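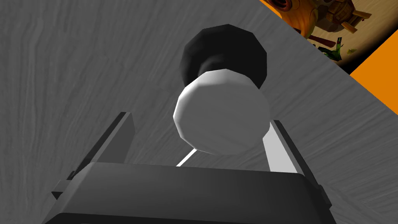

Filtik Coffee Log

Filtik is a plain-text record of home coffee brewing, kept by a handful of friends who got hooked on pour-over and wanted to compare notes across kitchens. It holds 3,000 brews. Every row is one brew somebody really drank, including the sour ones, the muddy ones and the one Jeferson made with the filter folded inside out.

If you like coffee and you like spreadsheets, you are going to have a very good time in here!

What's in the folder

brews.csv has one row per brew. beans.csv has one row per bag, joined to the brews by bag_id. water.csv is short and covers the tap and bottled waters people used. notes.txt is the long free-form tasting notes, which didn't fit nicely into a column (Ivone writes paragraphs, and they're wonderful, so we kept them whole).

Columns in brews.csv

brew_id: a number, never reused.
brewer: initials of the person who made it.
bag_id: which bag the beans came from.
dose_g: dry coffee in grams.
water_g: water poured, in grams, read off the scale and not the kettle.
temp_c: water temperature at first pour. Blank if the person didn't own a thermometer yet.
grind: a setting from 1 to 40. Please read the bit about grinders below before you use this one.
bloom_s: seconds between first and second pour.
total_s: seconds until the bed went dry.
score: 1 to 7, where 7 means "I would serve this to my mother-in-law."
tags: words separated by semicolons, like plum;tea;thin.

How the brews were recorded

Most people typed straight into Jiver, a small form Dinesh Munasinghe wrote so he could log with one hand while pouring with the other. It checks that the numbers are sane and adds a row. Sławomir Malinowski kept paper cards for the first winter and we typed those in later – his handwriting for 1 and 7 is nearly the same, so there may be a few odd grind values left with the initials SM. We fixed the ones he could remember.

Scores were given before looking at anyone else's score for the same bag. We were strict about that, and it makes the shared bags the most fun part of the whole log. Try grouping by bag_id and looking at the spread. People who agree on everything else can be miles apart on a washed Kenyan.

Grinders

Two grinder scales are mixed in the grind column, and we call them Pyo and Ado after the nicknames of the two hand grinders that got passed around. A 20 on Pyo is a fair bit coarser than a 20 on Ado. The column grinder says which is which. Don't average across them! Filter first, then go wild.

Things to know

The log leans heavily toward light roasts. Only 65 brews used a dark roast, and nearly all of those are Dwynwen Gwilliam's, so any pattern you find in dark roasts might just be Dwynwen.

Scores drift upward over time. Maybe we got better, maybe we got kinder. Ivone thinks it was the new kettle.

Roast dates are copied from the bag. When a bag had no date the field is blank, and we didn't guess.

Decaf is included and marked. Please give decaf a chance, some of the prettiest notes in the file are decaf.

Ideas we'd love to see tried

A chart of bloom time against score for the very fresh bags. A word map of the tags by country. Somebody to work out whether hard water really flattens the fruity ones as much as Sławomir says it does – water.csv has what you need.

Using it

Copy it, cut it up, teach with it, print it on a tea towel. A mention of Filtik is nice if you publish something. If you find a mistake, send the brew_id and what you think it should say. New brews are welcome too, as long as they have at least a dose, a water weight and a score.

Changes

18/04/2025: added water.csv, split the tags out of the notes, removed duplicate rows from the November import.

Still to do: brewer JL has a stack of AeroPress recipes that need their own columns (plunge time, upright or inverted).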